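Ezekiel Delacroix
5 January 2026

Year four of cutting our own hair in this house. Writing down what I know before I forget it again. Thread.

We started when the barber shop in Pillstead closed. The next closest one is in Mtshali and they book out past a month. I figured I could learn.

Scissors matter more than anything else. Paper scissors, kitchen scissors, the pair in the junk drawer: no. They push the hair and you get steps.

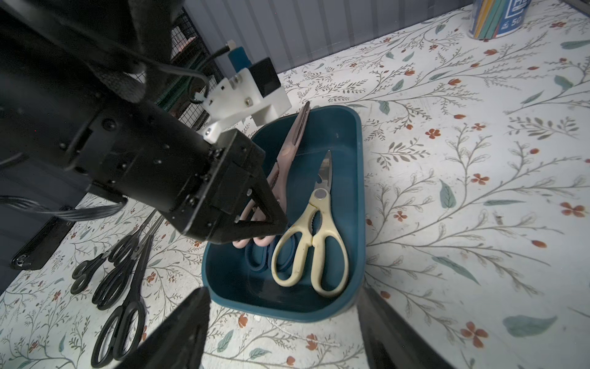
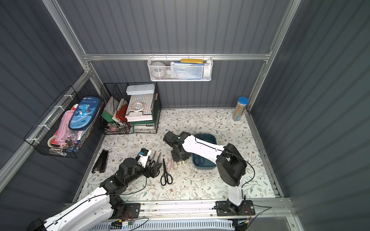
Mrs. Eterov replied that she cut her three boys' hair with sewing shears for years and they all looked fine in their school pictures. Fair enough. Sewing shears are sharper than most, if you keep them off paper.

Cut dry if the hair is curly, damp if it's straight. I did it backward the first September and my son went back to school with bangs an inch higher than planned.

Take off half of what you think you want. Comb it down, look, wait a minute, then decide on the rest.

Clippers: start with the longer guard and work down. Check that the guard is snapped on at both ends. I have one bald patch story and it's mine.

The neckline is the hard part. Follow where the hair grows naturally. Don't try to square it off, it will look wrong in a week when it grows in.

Around the ears, fold the ear down with your free hand and use just the tips. Small kids will move. Stop every time they move.

Cape: an old bedsheet and a clothespin. I bought a real cape once and the snap broke by spring.

Someone asked about money. A cut in Mtshali is $24 with tip, so I never did the full math, but I keep a running note of what I've spent on gear and it's at $100 for everything, clippers included.

Oil the clipper blades. One drop at each end and one in the middle, run it a few seconds, wipe it off.

Sweep before you take the sheet off the floor, then shake it outside. Check which way the wind is going.

Next haircut here is mine. My wife has the longer guard and instructions to go slow. Will post the back of my head if it comes out okay.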